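We use cookies to remember your preferences and see which pages get read. Accept | Manage settings

Getting Laundry Done in a Tiny Laundry Corner

I love a small laundry space, I really do! Ours is a closet with a washer in it and just enough floor to turn around on, and after years of fiddling I'd put it up against any big fancy mudroom. These are the habits that stuck.

Sort upstairs, before anything gets carried. Everyone in our house has two bags on the back of the bedroom door, one for lights and one for darks, and when a bag is full it comes down. No heaps on the floor, no digging for the other sock.

Check the pockets while you're at it. Turn jeans inside out, zip the zippers, and close every hook before it snags a sweater (I lost a lovely green one that way and I'm still sore about it).

Go easy on the soap. I used to fill the cap to the top line every time, and my towels felt like cardboard! Now I use two tablespoons for a normal load and the towels are so much softer. If yours are already stiff, run them once with no detergent at all and a cup of white vinegar, then dry them as usual. Never mix vinegar with bleach, please.

Wicker is my favorite thing for carrying and storing. It lets air through, it weighs next to nothing, and it looks pretty on a shelf. Vacuum it with the brush attachment, wipe it with a barely damp cloth, and let it dry in the shade. If the weave snags your knits, stitch in a liner from an old pillowcase. Mine took one evening.

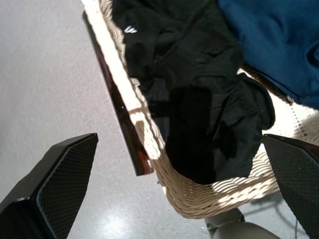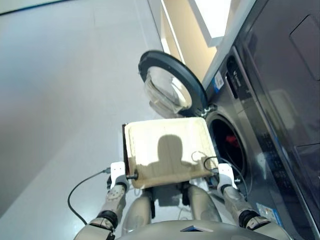

Woven wicker in the first picture, the open washer door in the second.

Leave that door open between loads! A front loader needs to air out, and a dry towel run around the rubber seal after the last wash of the day does wonders for the smell. Pull the folds back and get right down in there, you'll be amazed at the lint. I do the seal on Thursday along with the detergent drawer, which pops out on most machines and can soak in the sink while you have your coffee. (If you've got toddlers or a cat, keep the closet shut whenever the washer is open.)

For drying, hang shirts straight from the washer on their own hangers, with a good shake first. Half my ironing disappeared the week I started. A tension rod across the closet holds 7 shirts with room between them, and in July they're ready by lunch.

One last trick, from a reader, Khải Kiều, who wrote in about odd socks: clip each pair together with a plastic sock ring before it goes in the bag. I tried it and I'm hooked. Even the teenagers do it now, most days.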